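Bat Droppings and Small Wings: Notes on a Winter of Sorting

The Arnby Bat Study has been examining droppings collected from summer roosts in the Havov valley for five seasons. The purpose of the work is to establish what the bats are eating, in which months, and whether their diet differs between roosts near the river and roosts beside the arable fields. Landowners often ask what they should plant or leave standing to support the colonies, and until recently the study could offer them only general advice taken from other regions.

Samples come from 22 roosts, most of them in barns, two in church towers and one in the roof space of the former mill at Clina. At each roost a sheet is laid beneath the main cluster in early May and cleared every second week until the young are flying well. The droppings are transferred to paper envelopes and allowed to dry. Plastic bags were used in the first season and are no longer accepted, as much of the June material from Clina was lost to mold.

Identification is slow. A dropping is softened in alcohol, teased apart under a low-power microscope, and searched for fragments that survive digestion: pieces of leg, antennae, mouthparts, and the scales of moths. Beetles are the easiest group to recognize. Midges and other small flies are frequently crushed beyond naming and are recorded only to family, or as "small fly, undetermined." Soft-bodied prey is certainly underrepresented, and readers should bear this in mind when looking at any of the tables. 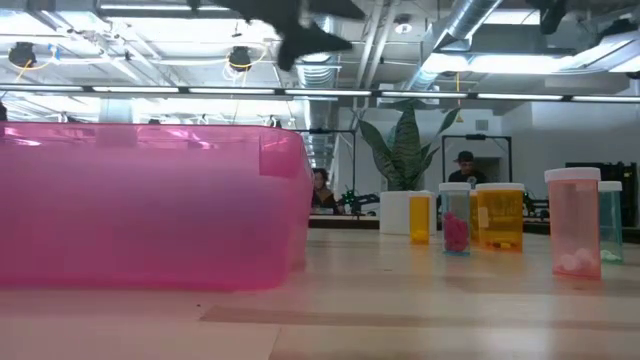
Storage and handling of the envelopes were reviewed in February, following a request from Pei-shan Kwan, who keeps the reference collection of insect fragments. Her principal concern was that envelopes from different roosts were being kept together and sorted only when they reached the bench. Each roost is now assigned its own container from the first collection onward. A rectangular bin of thin, translucent pink plastic, of the kind with rounded corners and a rim along the top, serves perfectly well for this, and the roost code can be written on a card and taped to one end. Bins should be kept in a dry room, away from radiators, and opened one at a time. Envelopes that arrive without a date are set aside and are not included in the seasonal comparison.

The results so far may be stated briefly. At the river roosts, flies made up the greater part of the identified material in May and June, with caddisflies becoming prominent in July. At the field roosts the picture was less even. Dung beetles were abundant wherever cattle were grazed close by and nearly absent where the pasture had been plowed. At 4 of the field roosts, moth scales dominated from late July until the end of collection. Three of those roosts lie beside tall, uncut hedges. The fourth does not, and no explanation has been agreed upon.

It would be premature to draw firm conclusions about hedges from so small a group of sites. The study has nevertheless advised two farms to delay trimming along the lane toward Fang until late winter, and both have consented. Droppings from the nearest roosts will be compared with those of earlier years once 8 further collections have been made.

I should add a note on the taking of samples. Bats and their roosts are protected by law, and no person should enter a known roost without the appropriate license. Droppings found on a windowsill or porch floor may be swept up without disturbing the animals and are welcome, provided that the place and date are written on the envelope in pencil. Ink runs if the paper becomes damp. Gloves and a dust mask are recommended.

The sheets for the coming season will be distributed in April. Those responsible for the church towers are asked to confirm access arrangements before then, including the evening hours at which the bells are rung.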